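The Stationery Settlement

The terms of the separation were agreed by email in eleven lines, which was nine more than the marriage proposal had run to. The firm of El Khatib would keep the lease, the name and the clients. I would keep my half of everything else. Everything else, once the chairs had gone and the coffee machine had been claimed by the landlord in place of 3,000 dollars he said we owed him, was the contents of the bottom drawer.

We had been business partners for 12 years. People assume that two people who design letterheads for a living must own beautiful pens. We owned the pens that banks leave on counters. We owned pencils from hotels that had since become different hotels. Clients would look at what was in my hand during a meeting and then look at the invoice.

My ex-partner suggested we split the drawer fairly and like adults, with a method. The method had a name, Unari, and had come from a two-day course in a converted barn. Under Unari, each object was to be taken up in turn and asked what it was for. I pointed out that a pencil would be quick to answer. I was told that this was the kind of remark that had brought us here.

So we tipped the drawer out on the big table.

It made less noise than I expected for 12 years. A few things rolled. A pencil marked HB settled with its tail toward me, next to a blue eraser, and a lime-green eraser came to rest on my side as though it had chosen a parent. Behind it was a red one. I have never in my life made enough mistakes in pencil to need three erasers. I made mine in contracts.

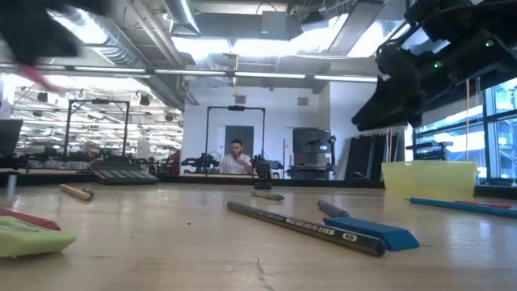

The First Round

We began with the stubs, on the theory that nobody would fight over the stubs.

"This one still has a point," said my ex-partner, holding a thing no longer than a tooth.

"So do I," I said, "and you let me go."

The stub went into the yellow bin. The bins were part of the method. You were meant to have one for Keep, one for Release and one for Not Yet, and ours had been bought specially from Bultent, where they were sold for vegetables. Under the rules, Not Yet was to be used sparingly. By the time we had been at it for half an hour, I had proposed it for everything I saw, including a dinner invitation.

The erasers were discussed. The blue one was claimed on grounds of seniority. The red one was claimed on grounds of having been bought with a personal card in March of a year neither of us could name, during a trade fair where we had shared a booth with a company called Stita and lost a large account to them over a sandwich. I said I remembered paying for the sandwich. It was put to me that a sandwich was not an asset.

Then there were the crayons. I'd forgotten we had crayons. They came from a week when we were pitching to a chain of family restaurants and had decided, late at night, that the only honest way to present the idea was in the client's own medium. We drew the whole proposal by hand. There was a lobster on page four that I still think about. The client said it was the best lobster they had ever been shown and hired somebody with a computer.
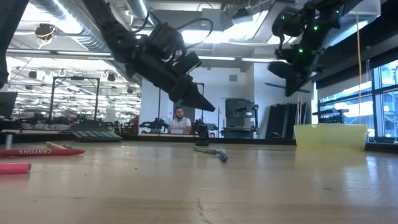
My ex-partner wanted the crayons. I could tell because of how little was said about them. Over the years I had learned that anything spoken of at length was negotiable and anything passed over in silence was already packed.

"You can have those," I said. "I don't draw anymore."

"You never drew. You did the border."

It was quite a border. It had waves in it. I said so, and we both looked at the box for longer than a box of crayons can usually stand, and then my ex-partner asked whether I wanted coffee and we both remembered about the coffee machine.

The second round was the pens. By this stage the method had loosened. Nobody was asking the pens what they were for. We tried each one on the back of the separation agreement, dated 2020-10-20, and if it wrote, it had a future. A good many of them did not write at first and had to be encouraged in small circles, so that the page with my signature on it came to look like something recovered from a shipwreck. I felt this improved the terms.

I took a red pen out of sentiment. It was the color in which all my drafts had come back to me, with comments such as "Why" and "Who is this for" and once, beside a paragraph on which I had spent a weekend, simply a drawing of a yawning cat. In exchange I gave up a blue one that I had been hiding behind a folder for years and had thought of as mine. It had been seen. It had been seen, I now learned, from the very beginning, and left where it was as a courtesy.

That left the calculator. Neither of us had ever liked the calculator. It had been brought out on bad days only, and it had the manner of a relative who arrives after a funeral to ask about the silver. We used to take turns pressing the equals key, so that no one person would be to blame.

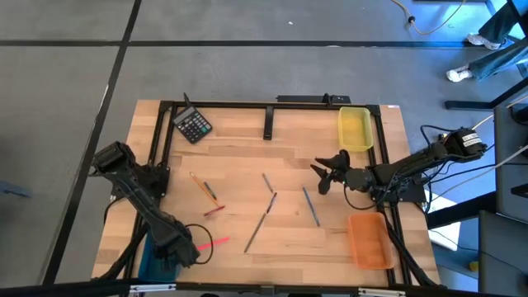 "You'd better take it," said my ex-partner. "You're starting from scratch."

"You have the clients. You'll have sums."

"I have 8 clients."

"We had more than that."

"We had 8 clients and a lot of people we had lunch with."

I hadn't known. I had been doing the borders, in one way or another, for years, and the person across the table had been pressing the equals key on the days I was out. I offered to take the calculator. I was told I didn't have to. I said I knew that - I said I was invoking Not Yet.

It was the first time all day the method had been applied correctly, and my ex-partner was so pleased that the lime-green eraser was thrown in with it, free of charge. Then a pencil. Then, after some staring out of the window, a suggestion that the stubs might be kept together for the time being, seeing as they were used to each other, and that somebody ought to come by now and then to see how they were getting on.

I said I could do that. I asked what time.

"Come at lunch," said my ex-partner. "Bring a sandwich. Keep the receipt."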